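Collecting Simulated Grasp Examples in Household Rooms
Project report, Siyabonga Matlala and Maiara Damasceno, February 6, 2018 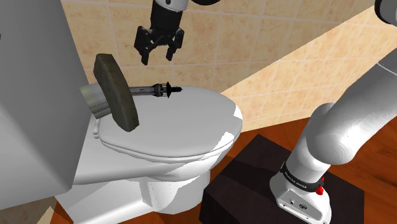 1. Task and setup

The project gathers demonstrations for a grasping policy. All examples were recorded in simulation, using a single arm with a two-fingered gripper on a fixed pedestal. The bathroom is one of 3 rooms we built. In it, a hammer-like object lies at the back of the closed toilet lid, and the arm has to pick it up from above. The episode counts as a success if the object is held clear of the lid when the time limit is reached.

We chose this object for its shape. It has a thick slab and a slim dark rod extending from one side, so a grasp that suits one part does not suit the other. The lid adds a second difficulty -- its rounded outline leaves less usable area than the flat tabletop in our first tests.

2. Recording

Demonstrations were given by keyboard teleoperation. Each episode starts with the gripper open. We stored joint angles, gripper opening, object pose and one rendered view at every control step. Object pose was used for scoring only and was not passed to the policy.

Marlene Damasceno and Jouko Rautiainen recorded 1652 episodes during January. Lighting direction was changed between episodes, which moves the shadow boundaries on the wall and the lid. Wall and floor textures were kept fixed within a room. The logging scripts are in the Cendine folder of the project archive.

3. Problems

In 31 episodes the object started out overlapping the lid surface and was thrown off in the first few steps. These were removed. The spawn height was then raised by a small margin and the fault did not return.

A further 40 episodes were re-recorded after Bernardo Matos found that the gripper command was logged one step late. The arm data in those files was correct, but the closing signal did not line up with the image.

4. Remaining work

The policy has been trained only on the tabletop set so far. Bathroom training needs a new split by lighting direction. Slab grasps also outnumber rod grasps, and we have not decided whether to reweight them or record more.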